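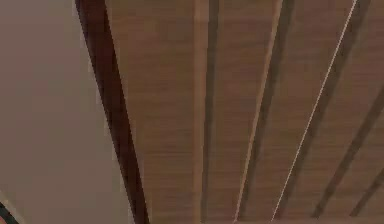 Skate sharpening log, Grurnalgate rink workshop
Saturday, entered after the evening game

Purpose of the session: to settle the question of edge hold on the home bench before the Rurnon series. Two players had reported slipping on tight turns in the second period, both on the inside edge of the left skate.

The wheel was dressed before the first pair and again after every 13 pairs. The Boros holder was checked with the square and found to sit slightly high at the toe. It was reset and locked. All pairs from the morning were then checked for level, and three were recut.
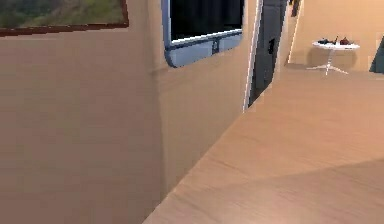 Entry by the equipment room, Grurnalgate

Stone work was kept to four light passes per blade, with one finishing pass using oil. Heavier passes had been leaving a burr on the outside edge, which the hand stone did not fully remove. Blade heat was not measured and should be next time.

The second period was played on the recut pairs. No slips were reported from the left side. One defenseman asked for a shallower hollow – this was done at the break and noted on his card.
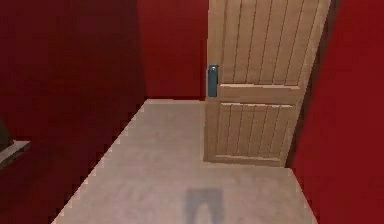
Corridor door, red walls

Stock: 30 spare blades on the rack, of which the Nillura steel is the older lot. The older lot should be used for practice only until the rust spots have been polished out. Laces are adequate. Order 60 rivets and one new dressing diamond.

Wheel life stands at 110 pairs and the face is still true. The dust bag was emptied before closing.

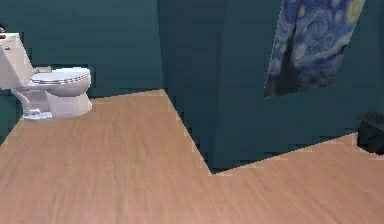 Toilet against the teal wall

Open items: confirm hollow for both goaltenders; repeat the level check on the Boros holder before Rurnon; return the borrowed square to the visitors' room.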